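Stumholm Animal Shelter
Monthly kennel and yard safety check, January

Walked round by Liesl Oberholzer on Friday, starting at half past seven before the dogs had their breakfast, with Luzius Ortner holding the torch and keeping the gate. Comments are longer than last time, sorry, but there was a lot to say!
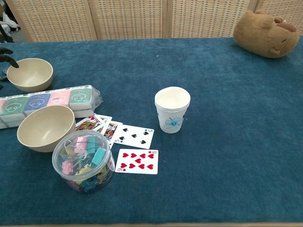
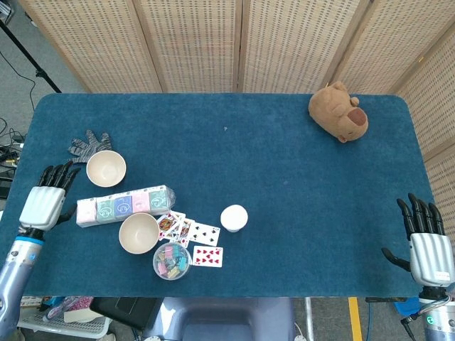

Both pictures: the table with the teal covering, and the woven screen behind it.

1. Outer gate and double latch: OK
Closes by itself again, which is a great relief to all of us. Please still give it a tug behind you, especially if you have a dog on each arm and your mind on lunch.

2. Perimeter fence: ACTION
Sound along the road. On the Rurnen side there is a dip under the wire behind kennel nine, and I have my suspicions about which young lady has been digging it. Koen Van Leeuwen will bring slabs.

3. Kennel doors and hinges: OK, one comment
Kennel four squeaks dreadfully and sets everybody off barking. Oiled it while we were there.

4. Heat lamps and cables: ACTION
Lamp in the puppy room hangs too low on its chain. Raised by two links, but the hook wants replacing. No chewed cables found (hooray).

5. Bedding and drains: OK
Drain in the wash-down area was slow, cleared by hand, not a job I'd wish on anyone before coffee.

6. Medicine cupboard: OK
Locked, key in its place. Two tubes of eye ointment were past their date and have gone back to the vet.

7. Quarantine room: ACTION
Foot bath empty on arrival, now filled. The sheet on the door still says to ring Lorenz Thaler, who has moved to Koller, so please ring extension 77 until we print a new one.

8. Fire extinguishers: OK
Both in date, tag 3584 is hard to read and I have gone over it in pen.

Still open from last time: the step by the cat house, which is slippery as anything when it freezes. Grit is in the blue bin.

Signed: L. Oberholzer
Copy to: Thaddäus Rüegg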